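Furkidlow Workspace – the rooms

A short gallery of the unit on the second floor, put together for anyone thinking of taking a desk with us or hiring a room by the day. The unit covers 507 square feet, split between the main office and a smaller meeting room. Brarkov did the painting and the joinery, and the furniture came from Fonero over two deliveries. Work finished in May 2025.

Each entry has a line or two on what is there and what has been changed. Prices and booking terms are on a separate sheet, which we send out on request.

The main office, brick side

The walls and ceiling are white. The exposed red brick covers the lower part of one wall and finishes at a dark border, with white wall above it. We looked at plastering the brick over and decided to leave it.

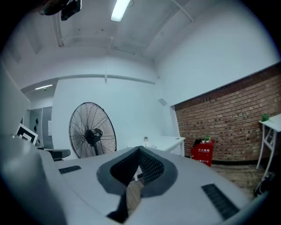
The white desk against the back wall is one of the plain ones, with a panel leg. The black pedestal fan is on the floor near it, and the red fire extinguisher cabinet is in front of the brick with a small potted plant on top. There is a second plant on the white side table. The cabinet must stay where people can get at it, so please don't push chairs or bags up against the front.

The meeting room

Seats eight at one table. The door closes properly now that the frame has been rehung – it used to catch on the carpet. Hire is by the half day or the full day, and tenants with a desk get 18 hours a year included.

The kitchen corner

Shared with Shemweta across the landing. Kettle, microwave, small fridge and a sink. Mugs are provided. Food left in the fridge is thrown out at the end of each month.

Stairs and landing

There are 28 steps from the street door and no lift, which we mention early as it matters to some visitors. Parcels can be left on the landing shelf. The handrail was replaced in November, before the painting started.

More pictures will be added once the blinds are up in the meeting room.

Contact: Furkidlow office desk | © Furkidlow Workspace | Back to top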